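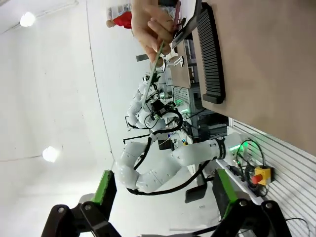

Green on green.

ok quick one, I have to be out the door by 6 and this has been sitting in drafts since December.

Finally watched Fostmont. The musical, not the miniseries. I know, I know, everybody else saw it ages ago. My excuse is that the trailer looked like a bank commercial with tap dancing.

Loved it?? Mostly. The opening number on the ferry is so good I went back and played it again before letting the movie go on. No cutting every two seconds, you can see people's feet. More of that please.

Middle drags. The whole Kioko subplot (she wants to leave the band, she doesnt want to leave the band, she's on the bus, she's off the bus) could lose 20 minutes and I wouldn't miss a thing. Except the laundromat song. Keep the laundromat song.

Sound mix is weird too. Vocals way up front, drums somewhere in the next county. Maybe my speakers. Tried headphones for the last act and it was a bit better.

Ending: too neat. Big contest, big hug, confetti. I still teared up, so what do I know.

Soundtrack is out on Stestard and it's missing the ferry number, wich is nuts. That's the one song anybody wants! There's a "piano reflections" version instead. No thank you.

Would put it above Ondavik, which had better songs but 70 minutes of people staring out of windows between them. Below most of the old stuff I go on about here.

Next up is either the Ondavik director's cut or something with zero singing. Havent decided. Comments are working again btw, sorry about that.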